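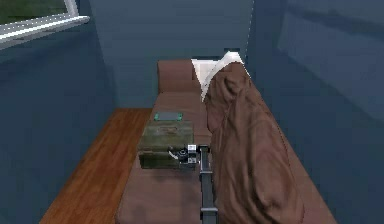 Ticket 716: Rule checks before a simulated pick run
Opened by: Meenakshi Lodhi
Assigned to: Ye-seo Cha
Project: Zelel house scenes

Problem
The Dralano rule set calls for a clear view of the target before the gripper closes. Runs were being approved on joint readings alone. When I went back through them, I could not tell from the wrist view what the gripper was facing.

Step 1. Check the close view. If all it shows is gray surfaces and a bit of stony texture, it does not count as a view of the target. Stop and back the arm off.
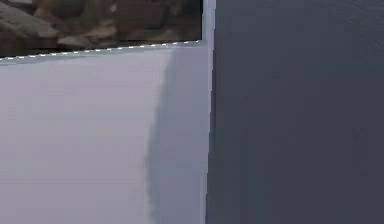 Step 2. Check the room view. Note every item on a raised surface, and anything hanging over it. On the white pedestal that means the chain, the thin white stick and the gold-colored piece lying on its side. That last one hangs a little over the rim, so under rule 7 it gets the slow approach.

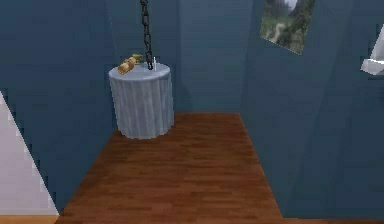 Last changed: 2 December 2020 by Ye-seo Cha

Reply from Ye-seo
Agreed on both steps. I would add the doorway. Rule 4 says the base path has to be planned with the tripod legs as part of the obstacle — the brass telescope takes up more floor than its tube does.
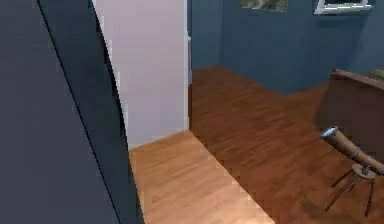 I set the margin by the leg tips and left the rest of the path settings alone. Please rerun with that and attach the log. If the planner still rejects the path, leave this ticket open and don't raise the limit by hand.

Status: waiting on rerun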